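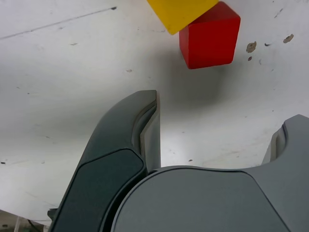 Fig. 1. Yellow block and red cube in contact, white table.

Course 2102, Materials for Early Mathematics
Handout 3: Colored blocks on a plain table

1. What this handout covers

In the last session we spoke about counting materials in general. Today we stay with one material only, the plain colored block, and with the surface on which it is placed. Please read sections 2 to 4 before the practical hour and bring your notes on Fondeo, the sorting set that we compared with Karance in the first week.

2. Touching, beside, near

Small children use the word "near" for very different situations. For the teacher it is useful to separate three of them.

Touching: two blocks share a point, an edge or a face. In Fig. 1 a corner of the yellow block lies against the red cube. Many children will say that the blocks are "together", and this is a good first word.

Beside: the blocks do not touch, but no other block stands between them.

Near: the distance is small when we compare it with the size of the table. This one depends on the observer, so do not correct the child too early.

Notice also the turn of a block. When one block is turned a little, children of three often describe it as "falling" or "broken". Write down the exact word they use – we will need it for the May assignment.

3. The surface

A white, matte table is a good choice for this work. The colors stay clear and the shadows are soft. It has one weakness: every mark is visible. Smudges and small specks attract the eyes of children, and some will try to collect the specks together with the blocks. Wipe the table before the task. If the marks stay, leave them and continue.

Patterned cloth is not recommended. In the Grirnitz lessons the cloth had colored squares, and the children put the blocks on squares of the same color, although the task was about position.

4. Three colors

For the second task we add a green cube to the red and the yellow. Use only one block of each color. The teacher says a sentence, for example "The green one is far from the red one", and the child changes the table until the sentence is true. Then they exchange roles. Allow 12 minutes for each pair.

It often happens that one cube is partly hidden by the thing that holds it. Ask the child which color it is and how they know. A small piece of red is enough for most of them, but the explanation is usually harder than the answer.

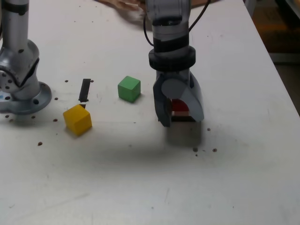

Ona Raudsepp would begin with two colors and keep the green for another day, as the sentences become long and the younger children lose the first half before they hear the second. She also prefers "next to" in place of "beside", a word which her groups rarely hear at home.

Both ways are accepted in this course. If you choose two colors, write it in your plan.

5. For the practical hour

Work in pairs. Prepare six sentences, two for each relation in section 2. Try them with the Saithong blocks from the cupboard and note where your partner hesitates. Your report should have at most 200 words, and a simple drawing of the table is welcome.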